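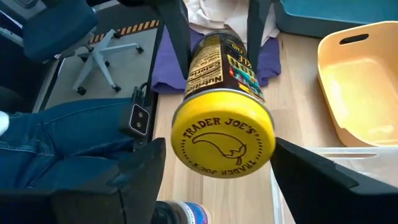
4.3 Sorting and shelving screw-lid jars

This section applies to glass jars with a one-piece screw lid, stored in the Hagedorn pantry insert. For bottles and tins, see section 4.4. For opened jars kept in the refrigerator, see section 6.

Before you start

The insert must be fixed to the cupboard wall and levelled as set out in section 2. Each shelf carries a maximum of 30 kg, evenly spread. Do not load the upper shelf first.

Have ready:
a dry cloth
a damp cloth
the shelf cards supplied in the Clotholm accessory bag
a soft pencil

Procedure

1. Clear the table next to the cupboard and put all jars on it, upright.

2. Check each lid. It should sit straight on the thread. A lid that is raised at the centre, dented at the rim or rusted on the inside is a reason to discard the contents.

3. Read the date mark. Depending on the maker it is on the lid, on the glass or along the edge of the label. If it cannot be read, put the jar to one side.

4. Wipe the glass with the damp cloth, then dry it. Keep the damp cloth off paper labels.

5. Separate the jars by lid type:
a) Lids with a printed face. The printing may give only the shop name, as on the yellow TRADER JOE'S lid, where the name runs round the top and again round the bottom with an emblem between. Such a lid shows where the jar was bought. Turn to the label for the contents.
b) Plain lids. Write the contents on a shelf card.

6. Place the jars on the shelf with the main panel of the label to the front. The nutrition panel goes to the side or the back.

7. Put the earliest date at the front of each row and the latest at the back.

8. Slide the retaining rail across until it clicks at both ends.

CAUTION: Lift a jar by the glass. A lid that has been opened before may turn under the weight and release the jar.

CAUTION: Do not stack glass jars directly on one another. Use the Firkow riser (part 61) where a second layer is needed.

Note: Dark labels that wrap most of the jar hide the fill level. Mark the level in pencil on the shelf card when the jar is opened.

Note: In drawers, where only the tops can be seen, jars may be grouped by lid colour. Do not mix sweet and savoury contents under one colour.

Checking

Repeat steps 2, 3 and 7 every September and after any move of the cupboard. If a shelf dips at the middle, unload it and check the 2 rear brackets for play before reloading.

Section revised by Birgit Hinrichs, Ollville, Saturday, June 8, 2024.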